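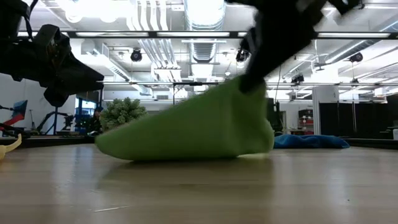 Cloths and Towels: Folding Table Gallery

This page goes with the Godura guide to looking after household cloths. It covers the folding table, the colours in use, and how the cloths are kept between one job and the next. Thodoris Katsaros wrote the captions and Tài Vũ checked them against the written guide. The page was last gone over in February, when the section on storage was rewritten.

The cloths are everyday ones, meant for wiping, drying and dusting. None of them needs ironing. They do need to be folded the same way each time, or the pile leans and the bottom ones get pulled out of shape when someone takes one from the middle.

1. Green and blue on the table

The green cloth is the one being handled, lifted towards its right-hand end, with the blue one lying crumpled behind it. We use green for kitchen surfaces and blue for windows and mirrors. The two colours are washed together but folded separately, green first.

The table has a glossy top with a wood grain. It is wiped down before any folding starts, as crumbs and grit catch in the loops of a towel and are a nuisance to pick out afterwards. Small scratches in the finish do no harm to the cloths. The plant lives at the back and is moved only for watering.

2. The hem of the green towel

Close up, the looped pile of the green towel stops at a stitched hem, which is smoother and a slightly stronger green. When folding, hold the towel by the hem and leave the pile alone. Loops that are tugged often will pull through in the end, and a pulled loop should be snipped off level with scissors.
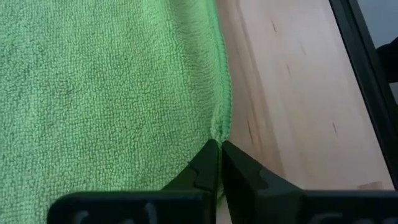
Folding, in short

Lay the towel flat with the hem towards you and smooth it from the middle outwards. Bring the far edge to the near edge, then fold once more from left to right. Larger towels take 3 folds instead of 2. Press down with the flat of the hand and put the towel on the pile with the folded edge facing out.

If the corners do not meet, open it up and start again from the flat. Towels that have shrunk unevenly will never line up properly and should go in the rag bag.

Washing

Wash at 40 degrees with a small amount of liquid detergent. Leave out the fabric softener, which coats the fibres of microfibre towels and stops them taking up water. Cotton cloths that shed fluff should be washed on their own. Dry on a line or on a low heat, and shake each cloth out before it goes on the table.

Storage

The folded cloths go in the Husatden drawer unit by the door. Green is in the top drawer and blue in the one below. Do not fill the drawers to the very top, or the pile catches on the frame and the drawer jams. Spare cloths are kept in the Rallis cupboard on the landing, still in their wrapping.

Corrections to the captions can be sent to Tài Vũ. The other galleries in this set cover tea towels, bath mats and bed linen.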